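Why everything lives on the counter now

I moved in last December and spent the first months trying to keep the kitchen counter empty. I had read that a clear counter makes you want to cook. What it made me do was open cabinets. The toaster oven weighs 21 pounds and I was lifting it out of a low cupboard every time I wanted to heat up a slice of pizza.

So in the spring I gave up and put out whatever I use at least once a day. I kept a list on the fridge for 10 days first, just tick marks next to the name of each thing. The toaster oven won easily. The blender got one tick, and it went to the hall closet with the waffle iron.

The appliances all went to the left, near the outlet. The cords are short and I didn't want them crossing the part where I chop. Food and utensils went along the back against the tile. I had a set of shelves from Laryea picked out for that wall, but they cost over 200 dollars with the brackets and I would have had to drill through the tile. A row of jars does the same job.

The cutting board stays in the middle. I used to stand it up behind the sink, and it would slide down whenever someone ran the water hard.
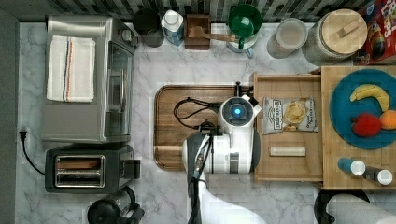
Jade Dobson

The towel lives on top of the toaster oven. I take it off before I turn the oven on and it goes back when the oven has cooled down. The spatula holder is at the back, where I can reach it from the board without taking a step.

Flour is the one thing I still haven't settled. A 12 cup jar holds a full bag with a little left over – and the little left over ends up in a clipped bag in the cabinet. I may try a taller jar. The cereal should really go in the cabinet too, but then I forget I have it and buy another box.

Wiping down takes longer than it did. I pull the back row forward once a week, clean the marble, and push it all back.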